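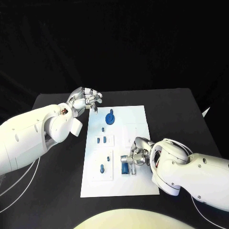

September
Mei Delacroix

Two-Arm Bench Build, Handout 4: Board and Cable Setup

Read this before your turn at the bench. The shared workshop at Hutchins is ours until 15 minutes before closing, and the arms have to be powered down by then.

The board

The practice board is white and the parts are blue. The pegs, the round disc and the upright block all belong on it, and each white raised plate screws down from underneath. If a plate moves when you push it with a thumb, take the board off the table and tighten it. Alaric Tillman drew the plates and keeps the files in the Skeltier folder. Reprint from those files only. The older ones have holes that are too tight.

Lay the board flat with its long side running away from the robot. The table is dark and the cloth behind it is black, so white edges are easy to pick out. Don't swap the cloth for a lighter one.

Cables

Leave slack at the wrists. A cable that looks long enough with the arm folded may pull tight at full reach. Move each arm by hand through its whole range, power off, and watch the cable the entire way.

First motions

1. Run the left hand alone above the board. No contact.
2. Run the right hand alone, down to the block. Stop when the fingers are beside it.
3. Run both at 23 percent speed.

Write down every stop in the Nedura log, with the joint number and what you changed. A group needs 80 clean moves before it raises the speed.

For next time: bring your finger spring measurements and read the section on grip force.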